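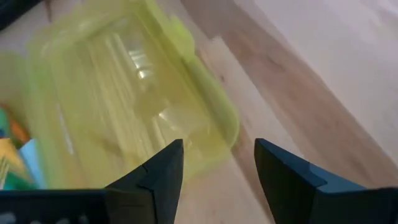 Packed lunches are the part of our kitchen safety walk I look forward to most, and the April round at the Iddale center gave us plenty to cheer about! Clean lids, tidy shelves, labels you can read from the door. Check each container at the rim and latch first, where food likes to hide. A see-through green one with molded ribs, for instance, needs a brush along every ridge - a quick wipe skips right over them.

Search this site Go

LUNCH STORAGE CHECKLIST - Iddale, 14 May 2019

1. Fridge at or below 40 F. OK. Lovely and steady on all 3 readings.
2. Raw meat on the bottom shelf. OK.
3. Lids close all the way. Two from the Kaimal set don't. Replace.
4. Name and date on every box. Mostly - the toddler room is doing great, the staff shelf is not!
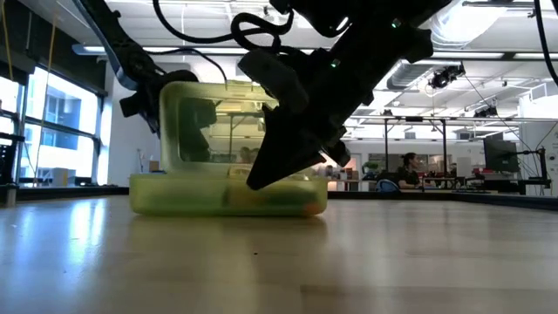 5. Hinges free of crumbs and grease. OK, and much better than last time.
6. No cracks, cloudy patches or melted corners. One box thrown out.
7. Boxes air-dried before stacking. Needs work. The Dilico rack is too small for the Datulia boxes, so they get stacked damp. A second rack would fix it.
8. Tabletops washed before and after lunch. OK. Really nice job here.

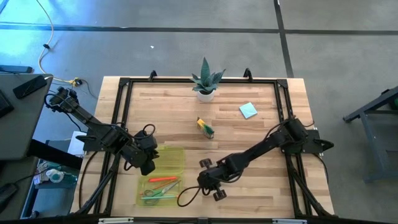 Green tray on the butcher-block table.

9. Sanitizer mixed to 200 ppm. OK, test strips in the drawer.
10. Allergy list posted at eye level. OK, but the old copy is still up behind it. Take it down.

Items 3 and 7 get a second look at the next round.

Print this page
E-mail this page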